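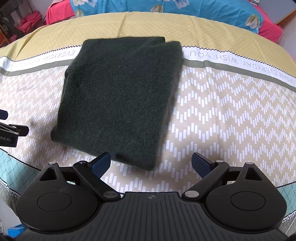

The Bodnár Quartet performed at the Grukollow Chapel in February before an audience of 262. The program opened with three early songs by Csenge Fodor, played without amplification, and the balance between cello and voice was excellent from my place near the back.

The second half was less even. Maite Rivas sang the Etavville cycle at a slower tempo than on the recording – a choice I respected more than I enjoyed. The final song recovered the pace, and the encore was warmly received.

Doors opened late, and the printed program omitted two titles. I have written to the venue concerning both matters.

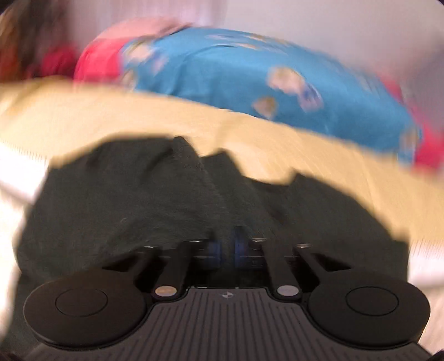 Next Concert

The quartet will appear next at Zeditz Hall, which seats 895. Tickets are $13 at the box office. I intend to be present and will report on the new string arrangements.

Print this post | E-mail this post

Contact | Copyright 2024, all rights reserved | Back to top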